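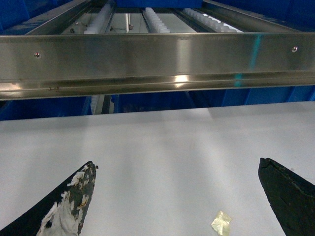

The Skalstead station at bench height, fingers over the work surface.

Skalstead picking station: a long-term review
By Cempaka Hartono, December 6, 2018

We've had the Skalstead at our parts warehouse since September, and I wanted to live with it a good while before writing anything (my first impressions of machines are always too kind!). It handled 3,238 picks in its first full month, with 291 handed back to a person. 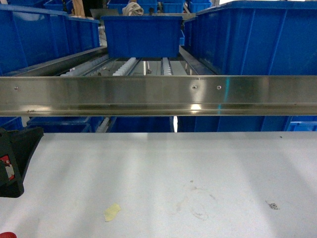
My own job used to be feeding that line by hand, so I came to this with sore shoulders and some opinions. The reaching was always the worst of it, over the steel rail and into the blue bins on the rollers, all shift long. Now I check orders and deal with whatever the arm gives up on, and my back is grateful, though I do miss the chatter, because two of us used to stand there and now there's mostly one.
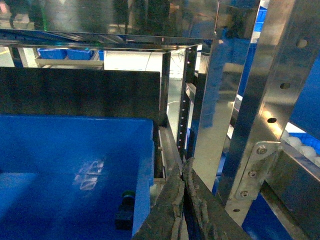 The training was better than I feared. Fluna, who sold us the station, sent a patient fellow for two days, and even our most doubtful packers were clearing stops by themselves before he left. I'd have liked a third day for the night crew, who had to learn it from us.
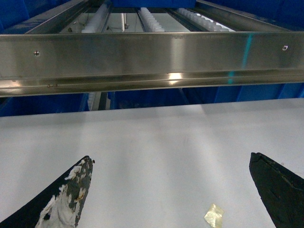
My complaints are the stop tone, a shrill thing you hear in your sleep, and the price of spare fingers, $303 a pair. Ask about those before you sign, and ask what happens to people's hours too. Ours stayed the same, and I wouldn't be half so cheerful otherwise. Four stars from me.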